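Minutes, Dralla Makers' Club, October meeting
Notes by me again, so blame me for the spelling!

We got going at 7:05 and gave the whole first hour to the visit from Prandach, who brought their simulator along and put it up on the big screen. I'd expected slides. We got a two-armed robot at a table in a virtual house, and I forgot to write for a good while.

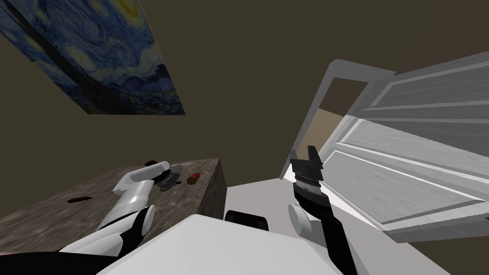
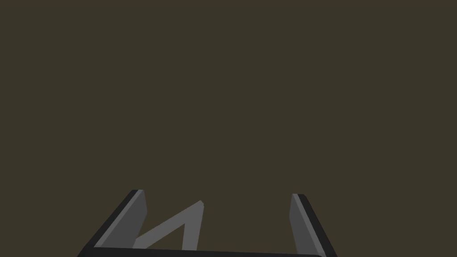 Prandach demo: the robot at the table with both arms in view, then one gripper close up, fingers open.

They told us the room and everything in it comes from a library they call Dresulska, which holds 1,762 items (somebody in the back cheered for the Van Gogh). Each practice task gets run 50 times with small changes before they trust it. I asked if the floor could be made slippery and the answer was yes, so I was happy.

Questions went on too long, mostly on what a laptop needs to run it. Ours won't. The one in the Villaseñor room might, if we add memory.

Decided:
Prandach to come back in the spring for the open day, 9 in favor, 2 against (the two want a real robot, and I kind of see their point).
I'm to write and thank them, and ask for the task files.
Price of the memory to be brought to the next meeting.

Also, the side door key is still missing. Please check your coat pockets, everyone!

Wrapped up at 8:50.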